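Häufige Fragen zum Wäschefalten

Muss ich T-Shirts vor dem Falten bügeln?
Nein! Glatt ausstreichen reicht fast immer. Ich lege jedes Teil flach hin, ziehe die Ärmel nach außen und fahre einmal mit beiden Händen von der Mitte zum Rand – das macht richtig Spaß, wenn man erst mal im Rhythmus ist.

Welche Unterlage eignet sich?
Ein Tisch in Hüfthöhe, möglichst glatt. Auf dem Bett sinkt der Stoff ein und die Kanten werden schief. Bei schwarzen Sachen liebe ich eine helle Fläche, da sieht man den Umriss sofort.

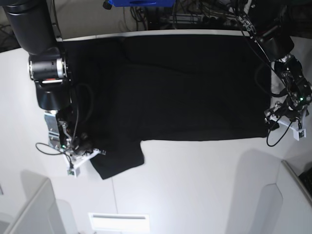

Wer nur dunkle Tische hat, legt einfach ein weißes Laken unter. Es sollte straff liegen, sonst wandert es mit.

Wie breit soll das fertige Päckchen sein?
Miss deine Schublade aus! Meine von Bostden ist innen 52 cm breit, da passen drei Reihen nebeneinander, und ich komme an jedes Shirt heran, ohne zu wühlen.

Geht das auch mit Langarmshirts?
Klar, die Ärmel einfach auf dem Rücken nach unten klappen (nicht quer übereinander, das gibt einen Wulst).

Und Kapuzenpullis?
Kapuze zuerst nach innen legen, dann weiter wie beim Shirt. Dicke Pullis nur einmal quer falten.

Stand: 25. April 2019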